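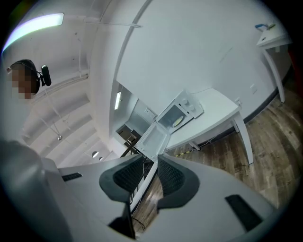

Narow - pince à main pour enregistrer des gestes de cuisine
LISEZ-MOI du dépôt et fiche du jeu de données

Bonjour et bienvenue ! Narow est une pince à deux doigts que l'on tient à la main, construite dans l'atelier partagé Rizk, avec les séquences que nous enregistrons grâce à elle. L'idée de départ était modeste : apprendre à un petit bras maison, que nous appelons Bumby, à ouvrir et fermer des portes d'électroménager sans y laisser ses moteurs. Comme il est pénible de piloter Bumby à la manette pendant des heures (nous avons essayé, et Jihad Salameh s'en souvient encore), nous faisons les gestes nous-mêmes, pince en main, et Bumby rejoue ensuite ce qu'il peut.

Ce dépôt contient les fichiers de la pince, les scripts de conversion et la description des enregistrements. Les vidéos sont trop lourdes pour y tenir ; demandez le lien à Manikandan Hegde, qui répond en général dans la soirée.

La pince

Le corps et les doigts sont imprimés en blanc. Chaque doigt porte sur sa face intérieure un patin en caoutchouc gris foncé, texturé, et je vous conseille vraiment de ne pas faire l'économie de la texture : avec nos premiers patins lisses, les poignées un peu arrondies nous échappaient une fois sur deux. Les patins se collent, puis on laisse reposer une nuit sous un serre-joint. La course des doigts est de 90 mm, ce qui suffit largement pour une porte de micro-ondes, un bol ou un torchon plié, mais pas pour une casserole prise par le corps.

Le montage complet pèse 479 grammes. C'est acceptable pour une séance courte, un peu moins au bout d'une heure, et Maysoun Yammine travaille sur une poignée plus creusée qui devrait soulager le pouce. Si vous avez de petites mains, imprimez plutôt la variante « courte » du dossier poignees.

Pensez aussi à lubrifier les glissières avant le premier assemblage. Une goutte par côté, pas davantage - l'huile finit toujours par migrer vers les patins.

Ce que contient le jeu

La version actuelle réunit 200 séquences, toutes tournées à l'atelier. Les tâches sont simples et répétitives, volontairement : ouvrir la porte du micro-ondes, la refermer, poser un objet sur le plateau tournant, le reprendre, tourner un bouton rond. Nous avons gardé les essais ratés, avec la mention « echec » dans la colonne resultat, et nous vous encourageons à vous en servir.

Chaque séquence comprend :
- une vidéo prise depuis la pince, en très grand angle ;
- l'ouverture des doigts, mesurée en continu ;
- la trajectoire estimée de la pince ;
- une phrase en français décrivant la tâche, écrite par la personne qui l'a faite.

Les visages sont pixelisés avant toute diffusion. Si vous en repérez un que le script a laissé passer, écrivez-nous tout de suite et nous retirerons la séquence le temps de la corriger.

Installation

Il vous faut Python et un peu de patience pour la calibration de l'objectif. Copiez le fichier config_modele.txt sous le nom config.txt, indiquez-y le dossier des vidéos, puis lancez convertir.py. Le script Golum, écrit par Chia-jung Ko, s'occupe ensuite de recaler l'ouverture des doigts sur l'image. Il est lent mais très fiable, et il reprend là où il s'était arrêté si votre ordinateur se met en veille (merci Chia-jung !). Au-delà de 2000 images par séquence, découpez le fichier avant de le lui confier, sinon la mémoire sature sur les petites machines.

Limites connues

Une seule pièce, un éclairage au néon, des murs très clairs : un modèle entraîné uniquement là-dessus risque d'être bien dépaysé dans votre cuisine. La trajectoire dérive parfois quand la pince passe lentement devant un grand mur blanc. Les mouvements sont aussi ceux de quelques habitués, presque tous droitiers, et cela se sent dans la façon d'aborder les portes.

Nous n'avons rien enregistré avec de la nourriture ni avec un appareil en marche, et nous vous demandons de ne pas faire tourner Bumby près d'un micro-ondes en fonctionnement.

Participer

Les contributions sont les bienvenues, même toutes petites. Une faute corrigée dans ce texte nous fait autant plaisir qu'un nouveau modèle de doigt ! Pour des séquences supplémentaires, prenez d'abord contact avec Ghassan Khalaf, qui vous enverra la feuille de consignes et vous prêtera une pince si vous habitez dans le coin. Nous aimerions surtout recevoir des gestes de gauchers et des portes qui s'ouvrent vers le bas, comme celles des fours.

Dernière mise à jour de cette fiche : 06/07/2022. La prochaine version est prévue pour août, avec la nouvelle poignée de Maysoun si les essais d'impression se passent bien.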